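Unit 4, continued: what the quote leaves out

Jocelyn Cormier asked in October why I keep nagging you about fingers, so let me take my time over it. The Givska quote covers the arm and one hand, and there it stops. Spare fingertips come from Standix in packs of two (budget 2 packs, please!), and delivery takes roughly 40 days - put that on your timeline before anything else. Set aside 26 hours for cloth handling too, as soft things eat up practice time like you wouldn't believe.

Dark cloth, close to the work:
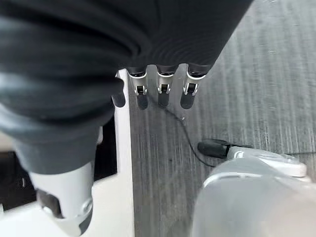
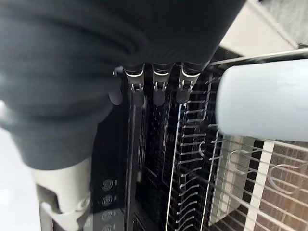 Now, service plans. Tõnu Urbonaitė likes the yearly one from Cirow, and I do see why, but read the travel charges first and bring your questions along.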